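Trituscombe film casting notices, README

Casting and shoot announcements for regional films, pulled out of entertainment news pages and put in one table. One row per announcement, not per film. So a movie that got announced, renamed and recast shows up several times. That's on purpose, don't dedupe by title and then mail me about missing rows.

3415 rows, 596 distinct films as far as the title matching can tell. Tab separated, UTF-8, header on the first line.

Columns

notice_id: plain integer, gaps are fine
film_key: same film, same key (hopefully)
title_as_printed: spelling left alone
role: lead, supporting, cameo, villain, director, music, producer, unknown
person_as_printed: also left alone
banner: production company if the page gave one
status: announced, shooting, wrapped, shelved, released, blank
start_hint: free text, things like "after the festival" or "15th of this month"
source_code: short code, list is in sources.txt
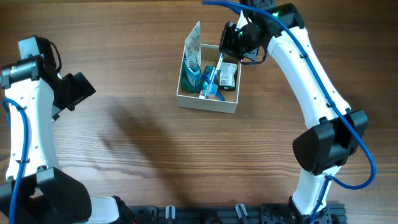
Blank means the page didn't say. "unknown" in role means the page named a person but not what they do on the movie. Two different things, please keep them apart if you merge.

start_hint is messy. Half the notices count from the day they were posted and the posting day isn't always in there. I tried to turn them into real dates and gave up, there's a leftover script in old/ that does it badly.

Where it comes from

35 source sites, mostly small ones, a few gone now. Guerreiro did the first crawl, Grullov is the cleanup code that sits on top. Grullov strips the menus and the "also read" junk, then splits the post into sentences and looks for casting words. Misses slideshows completely. Also misses posts where the headline is the whole news.

Names are the hard part. Same actor can be spelled four ways on one site, let alone across all of them. Alia is the name matcher, it only proposes, every merge was checked by hand before it went in. Rejected merges are in alia_rejects.tsv in case you disagree with me on some.

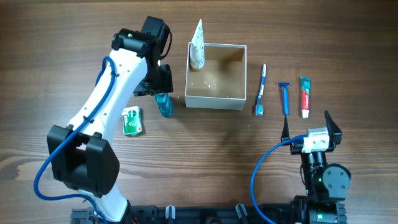

Last changed: Monday, June 2, 2025

Changes this time

- 7 sources recoded, they had moved domain and were counted twice
- "guest appearance" and "special appearance" both go to cameo now
- fixed the banner column shifting one to the right when the title had a tab in it
- music directors no longer land in director. Sorry, that one was bad

Old file is still in old/ with the October name on it. Row ids did not change, so you can join the two.

Known problems

Dubbed releases. A dubbed version often gets its own notice under a new title, and the matcher sees a new film. Some are linked, plenty aren't.

Rumors. Pages say "will be seen as" wether or not anybody signed anything. There is no truth column. If you want to know who was really in the movie, use a credits database, this is about what was announced.

Shelved is under-reported. Sites love a launch, hardly any run a post when the thing quietly dies. Treat a film with only one "announced" row as open. 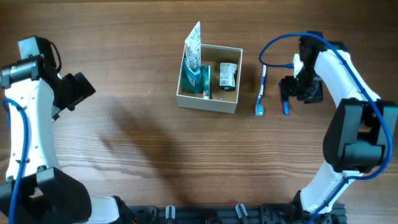
Title matching also trips over sequels. Anything ending in a number or "Returns" should be looked at by eye before you trust film_key.

Loading

Read every column as text. Quoting off, or titles with a stray quote mark will eat the next few rows. Sort by film_key then notice_id if you want the story of one movie in order, it's close to posting order but not garanteed.

Use

Table is free for research and hobby stuff, say where you got it. The original posts are not included and belong to the sites. sources.txt has a contact line for the ones that had one.

To do: split producer from presenter, add song launches, redo the sequel thing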